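Guides > Kitchen > Getting Tea Stains Out of Mugs

I drink a silly amount of tea, so my mugs go brown inside pretty fast. Dish soap does nothing for it. My neighbor Severino Arroyo put me on to baking soda and I haven't looked back!

Put 2 teaspoons in the mug, add a few drops of water and stir it into a paste. Smear it all over the inside — get right down into the bottom corner — and leave it for 12 minutes.

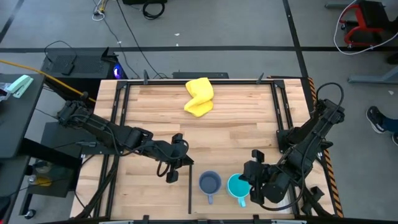

Then rub in small circles with a damp cloth and rinse well. If there's still a ring at the top, do it again with a splash of white vinegar (it fizzes, which is fun). Skip the vinegar on anything with metal trim, and don't use steel wool. I scratched up a nice one that way last April.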